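Hand-held gripper station, desk packing work: safety checklist after the finger fault
Site: Lidance, upstairs room. Checked by Margit Backlund, with comments. May 2022

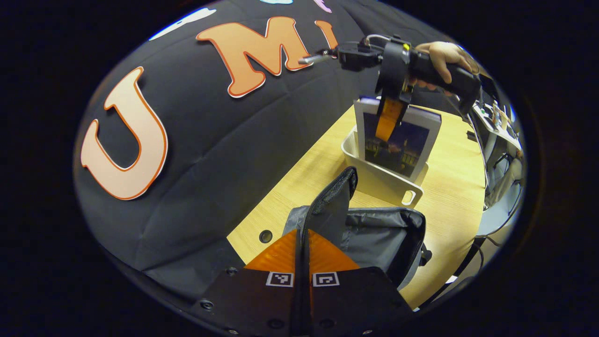
I have gone through the whole list again from the top, even the parts that passed last time, as the trouble in run 64 started with something we had all ticked without much thought. A finger on the left tool worked its way off its mount and dropped while Nurhan was packing. No one was hurt, I'm very glad to say, but he did get a pinch on the thumb when he tried to catch it (please don't, just let it fall!).

1. Finger mounts tight, both tools: PASS
Try each finger by hand before you start. If there is any wobble at all, put the tool down and come and find me. I would much sooner be bothered.

2. Body screws present and seated: PASS, see comment
One had to be nipped up on the left tool. I've asked for a recheck every 20 runs and Nurhan has kindly started a sheet for it by the door.

3. Fingers free of cracks and nicks: PASS
Hold them up to the window, it shows far more than the ceiling light does.

4. Markers clean and flat: PASS
Dry cloth only. The spray we used in November lifted a corner.

5. Handle closes and springs back: FAIL, right tool
Slow to open after a long squeeze. It still grips books and bags nicely enough, but a slow return is how thumbs get caught. Labelled and waiting for the Brasico spring kit.

6. Cables clear of feet and chair wheels: FAIL
I know, I know, we tidied them only recently. They have crept down beside the desk again and want tying up properly.

7. Bags and baskets sound, zips running freely: PASS
A stiff zip makes people pull harder than they should with the tool, so swap the bag if it fights you.

8. Rest of 5 minutes between sets: NOT KEPT
Two sets were run back to back. Wrists do complain eventually, take it from me.

Left tool may be used. Right tool stays off until item 5 is signed by me or Nurhan Özkan.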